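Gripper notebook, Ranstead bench
October 5, 2021
Entry by Marit Öberg. Ragnvald Løken and Leif Torvik read this book too, so I am writing out more than I would for myself.

Fault: hand gripper no. 5 does not release fully after closing on thick, slippery clothing. The jaws open partway, stop, and then snap the rest of the way when the trigger is let go. Ragnvald got the skin of his thumb nipped while clearing fabric out of the linkage. No blood, but it goes in the safety log and I have put it there.

Background. The Gasel garment set is 486 grasps, split between shirts, towels, knitwear and outerwear. We had finished 304 of them with no trouble worth writing down. All of the sticking has come in outerwear, 12 times so far. Grippers 2 and 3 have not done it, but they have done very little outerwear, so I would not lean on that.

What I checked this morning, in order:

Trigger cable. Moves freely with the jaws disconnected. No fraying where it enters the handle. Re-greased anyway.
Return spring. Swapped with the one from gripper 3. Stuck again on the second try, same spot in the travel.
Pads. Cleaned with alcohol. No change.
Pivot screws. Left outer was tighter than the rest. Backed it off a quarter turn and the stop moved, but did not go away.

The black puffer is the worst item for it. Coming in low under the hem, the shell gets pinched along with the fill, and the slack behind the pads has room to work back toward the arms. On a bed the cover underneath can come up with it too.

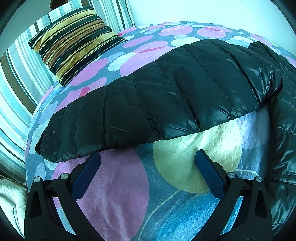
Does the gripper need to come out of use until this is fixed? For outerwear it does, and it can stay on shirts and towels as long as the person holding it keeps the other hand behind the trigger guard.

I talked it over with Leif Torvik after lunch. He thinks the arms are flexing sideways under load, and that the tight pivot is a result of that and not the start of it. He had something like it in January on the Moen build, where the arms were from the same print batch. His fix was a washer behind each outer pivot. That took the play out but made the trigger heavy, and people complained about their hands by the end of a session.

My own guess is fabric in the cut-outs. Twice I found a fold pushed into the opening in the left finger after a stuck release. It could have been shoved in there by the snap, so it proves little. To separate the two I taped over the cut-outs on both fingers with thin film and ran the puffer again. It released clean every time before I had to give the bench up, but that was a short run and I do not trust it yet.

The thing that bothers me more is the snap. A slow release is a nuisance. A jaw that lets go all at once near somebody's fingers is a different matter, and the pads come back hard enough to feel through a glove. Until we know more:

Do not pull fabric out by hand while the trigger is held.
Let the trigger go first, wait for the jaws to open, then clear it.
If they stay shut, put the gripper down and loosen the left outer pivot with the 2.5 driver. It is on the hook now.

Left to do. Repeat the film test with a full run of outerwear. Measure side play at the pad tips on all the grippers and write it down here, with the grasp count next to each. Ask Montserrat Ventura whether Teltalthorpe still has the older solid-sided arms - she thought there was a box of them. Mark the stuck grasps in the Gasel log so they are not counted as normal releases. Two of mine from yesterday are still unmarked.

Gripper 5 is on the top shelf with a red tag. Film is still on it, please leave it.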